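Blocks and Boards - Room Gallery, Vesterbridge Makers Hall
August 23, 2024

Quick page, sorry for the wait. Most of you were asking about the room after the refit so I've put down what's where and what we've been using it for. More to come when I get a minute. Captions are mine, corrections to Hanyu Qiu please, she keeps the master copy.

The room first. Light gray walls, finally. Took two coats, Everett wanted three. Tables came back in January and the long ones are still the long ones. We kept one pushed to the wall at the back and the working table in front of it. Leave them that way if you can, the floor dips near the door.

The board. Pale cream, big, sits across the front table. Easy to see colors against, which was the whole argument for it. The old dark one went to Giraldo and they seem happy with it. Wipe with a damp cloth, no spray. It marks.

The blocks. Small ones, bright colors - purple, green, blue mostly on the board at the moment. The full set is in the Vorkier tub, bottom shelf, left. There should be 53 in there at closing time. Last count was short and I'm fairly sure they rolled under the radiater again.

Shapes. Cubes are cubes. The notched ones are more fun and stack badly, so keep them for sorting and not for towers. Arlo Schumacher got a tower of 16 going last winter, cubes only, and there is a photo of that somewhere on Latrice's phone. Will add it if she finds it.

Sorting sessions. By color first, then by shape. Adhiambo Makokha has the sheet with the layouts on it, ask her for the newest version, the one on the door is old and has two layouts the wrong way up.

Storage. Shelves relabeled, thanks to Latrice Nguyen-Tran for that. Murnalico trays go on top, lids under, anything with a wire on it goes in the drawer and NOT in with the plain blocks. Please. I have untangled enough of these.

Getting in. Room 19, up the back stairs, past the coat hooks. Key is on the usual hook. Sign the book, even if your only in for ten minutes.

The board in use, front table. Purple cube at the back, green one just in front of it, the notched blue one over to the right.
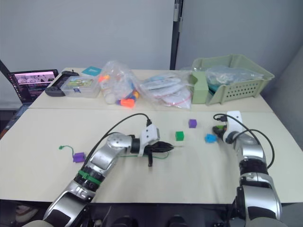
Next lot of pictures will be the shelves and the new lights, once Everett has finished with the ladder. If you have any of your own from the open evening send them to Hanyu with your name on and she'll pass them along.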